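Lirley Automation
@lirley_automation
Thread, 11. April 2021

1/ Wir testen seit Juni letzten Jahres das Nachrüstpaket »Türmodul« von Vimuter. Es soll einem vorhandenen Sieben-Achs-Arm das Öffnen und Schließen von Drehflügeltüren beibringen, ohne dass jemand eine Bahn programmiert. Zwischenstand für alle, die gerade ein Angebot auf dem Tisch haben.

2/ Lieferumfang: Softwarelizenz für einen Arm, Griffadapter für Türknäufe, ein Satz Schrauben, Kalibriertafel, USB-Stick mit Handbuch (englisch, 27 Seiten). Kamera, Stativ und Tür stellt der Kunde. Der Rechner auch.

3/ Preis laut Angebot: 1306 Euro netto für das erste Jahr, Verlängerung auf Anfrage. Die Anfrage haben wir gestellt. Antwort nach 20 Tagen, mit dem Hinweis, das hänge von der Stückzahl ab. Wir haben eine Tür.

4/ Montage des Adapters auf dem Knauf: unproblematisch. Der Klemmring sitzt auch auf leicht konischen Knäufen, sofern man die Schrauben über Kreuz anzieht. Im Handbuch steht das erst im Anhang C, die Montage selbst in Kapitel 2.

5/ Kalibrierung Kamera zu Basis: Tafel in den Greifer, Posen anfahren, Software rechnet. Bei uns brach der Vorgang zweimal ohne Meldung ab. Ursache war der Zeitstempel der Kamera. Heather Henare aus unserer Steuerungstechnik hat einen kleinen Umsetzer geschrieben, seitdem läuft es durch. Den Code geben wir auf Nachfrage weiter.

6/ Zur Türschätzung. Das Modul bestimmt Scharnierachse und Radius aus wenigen Millimetern Bewegung und führt den Arm danach nachgiebig auf dem Kreisbogen. Das Verfahren ist bekannt, die Umsetzung ist sauber. Kraftspitzen beim Anfahren liegen bei passender Einstellung unter dem Wert, bei dem unser Arm abschaltet.

7/ »Passende Einstellung« heißt: Dämpfung quer zur Bahn deutlich höher als im Auslieferungszustand. Mit den Standardwerten schwingt der Arm kurz nach dem Losfahren auf. Man hört es, bevor man es im Log sieht.

8/ Messreihe mit 50 Öffnungen, Start jeweils bei geschlossener Tür, Zielwinkel 60 Grad. Abbrüche: vier. Drei davon beim Anfahren des Knaufs, einer durch Überschreiten des Gelenkbereichs. Beim letzten lag der Fehler bei uns, die Basis stand zu nah an der Bandseite.

9/ Damit zum Thema Aufstellung, das im Prospekt fehlt. Der nutzbare Bereich ist klein. Wer die Basis fest verschraubt, sollte vorher mit der Simulation prüfen, ob der volle Bogen erreichbar ist. Die Simulation liegt bei, muss aber getrennt freigeschaltet werden (kostenlos, Formular auf der Website).

10/ Kabelführung am Greifer: für Schwenkbewegungen unbedingt genug Länge lassen und die Schleife vom Türblatt fernhalten. Das Paket enthält keine Halter. Wir haben Klettband genommen — auf Dauer keine Lösung.

11/ Vergleich mit McPhee, deren Paket wir im Vorjahr hatten: McPhee verlangt ein Türmodell mit Maßen und Scharnierlage, Vimuter nicht. Dafür war die Fehlerbehandlung bei McPhee besser. Dort gab es Klartextmeldungen, Vimuter liefert Nummern, von denen etliche nicht im Handbuch stehen.

12/ Support: Ansprechpartnerin ist Beverley Partington, sachlich und gut erreichbar. Auf die Frage nach einer Liste der Fehlernummern kam am nächsten Morgen eine Tabelle. Die gehört ins Handbuch, das habe ich ihr auch so geschrieben.

13/ Nicht geprüft: Türen mit Obentürschließer, Brandschutztüren, Schiebetüren, Drücker statt Knauf. Für Drücker ist ein eigener Adapter angekündigt, ohne Termin. Zur Sicherheitsbewertung im Personenbetrieb macht der Hersteller keine Angaben. Die muss der Betreiber für seine Anlage ohnehin selbst erstellen.

14/ Empfehlung: für Labor und Vorentwicklung brauchbar, wenn jemand im Haus Regelparameter lesen kann. Für den Einsatz beim Endkunden noch nicht. Wir verlängern um ein Jahr, sofern der Preis bleibt.

15/ Der ausführliche Bericht mit Parametertabelle steht im Sostgate-Rundbrief, die Ausgabe ist unter dem Bild angegeben. Versuchsplatz mit Franka-Emika-Arm, Tür teilweise offen, Adapter am Messingknauf:

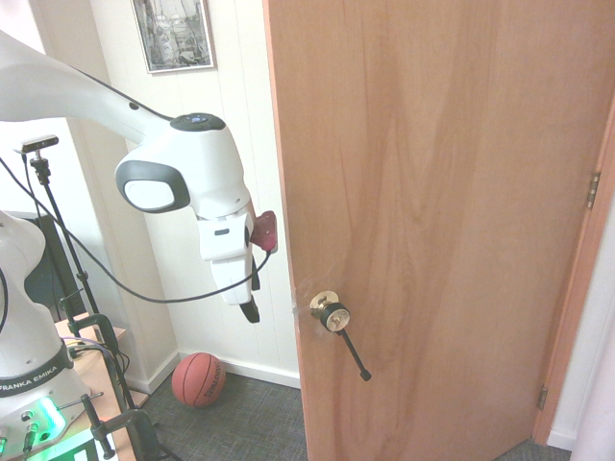 Sostgate-Rundbrief, Heft 27

16/ Nachtrag zu 5, weil schon zwei Rückfragen kamen: Der Umsetzer läuft nur unter Linux. Bitte bei Anfragen das Kameramodell und die Treiberversion dazuschreiben.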